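Two-armed robots learn to tidy a messy tray by studying their own second thoughts

Picking one small brick out of a jumble of other small bricks is the sort of job a four-year-old does without thinking, and it still drives robot researchers up the wall. A team at the Hostitz lab has now shown a surprisingly simple way to make a machine better at it, and the results are a real pleasure to read!

The method is called Pladorik. Most robots that learn by watching are fed clean recordings in which a human operator steers the arms through a perfect pick, start to finish. The slips get thrown out. The Hostitz group kept them in, along with the moments when the operator hesitated, backed off and came in again from another side. Each of those recoveries is tagged, and the software gives them extra weight during training.
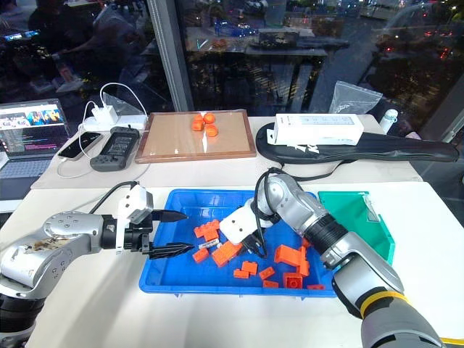
The extra material is small. The team collected 153 recordings in all, of which 118 included at least one recovery, and the whole set was gathered in 9 evenings with the two arms working over the same table. Training on it took roughly 3 hours. Anyone who has followed this field will know how modest that is (plenty of groups would call it a warm-up).

What changed was the way the arms behave around clutter. With the usual training, an arm that closes its fingers on the wrong spot tends to lift anyway and carry on as though it were holding something. After Pladorik training it opens up, shifts a little and tries again, often from a slightly steeper angle. It also got better at pieces that lie on their sides or lean against a neighbor, the cases where a first grab is most likely to miss. Bricks of one color make this harder, as the edges between them are easy to lose, so the choice of all-orange pieces was deliberate.

The two arms share one set of learned skills but each has its own view of the job, and the paper has a lovely section on what happens when both want the same space. One waits. The group never programmed that in; it came from the way the operators moved.
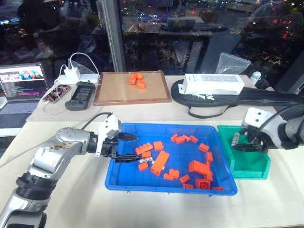 Mishra, whose group at Prandeck works on similar problems, was delighted with the idea but wanted to see it tried on soft things next, arguing that a hard plastic brick "forgives a clumsy second try" in a way that a ripe tomato never would. The same note asked for a test with the tray moved to a new spot halfway through a run.

Both are on the list at Hostitz. The recordings and the tagging tool are due to be shared in February, together with a short guide for labs that want to tag recoveries in recordings they already have.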